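About Gedier

Gedier is a residential language school in the market town of Atinga. We teach English, French and German to adults who need a new language for work, for study or for family life. Courses run throughout the year, except for two weeks at the end of November, when the building is closed for repairs.

Our history

The school opened in the former corn exchange on Drotov Street with a single evening class. Demand from local employers soon led to daytime teaching, and the upper floors were converted into bedrooms for students from further away. The adjoining house, known as Zastasach, was bought later and now holds the library, the dining room and the quiet study rooms. Both buildings are listed, and the original staircase in the exchange remains in daily use.

How we teach

All new students take a short written paper and a spoken interview before being placed in a group. No group has more than 17 members. Lessons are held in the morning, and afternoons are set aside for private study, conversation practice and supervised writing. Teachers set work each evening and return it the following day with written comments.

Every member of the teaching staff holds a recognised qualification and is observed in class each term. Students are asked for their views at the middle and end of each course, and the results are considered by the governing body.

Living at the school

There are 66 single bedrooms across the two buildings. Breakfast and an evening meal are included in the residential fee. Students who live locally may take lunch in the dining room by buying a meal card from reception.

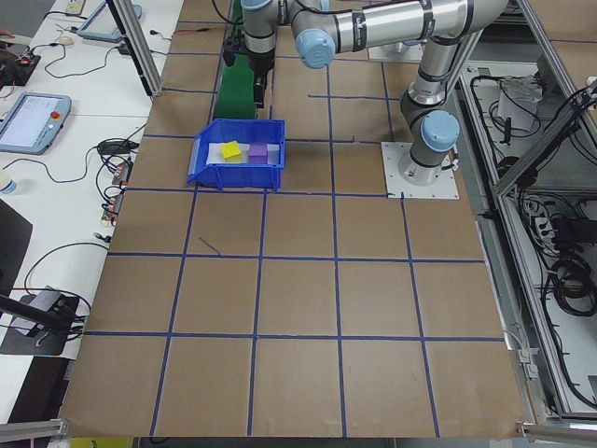 May a student change group after a course has begun?
Students may ask to move at any time during the first week, and the request is decided by the head of the relevant language after a second interview.

Fees and support

Fees are reviewed once a year and published in the prospectus. A bursary fund helps students on low incomes, and applications should reach the office six weeks before the start of the course. Please telephone the school office on extension 136 for a form.

Page last reviewed: July 2019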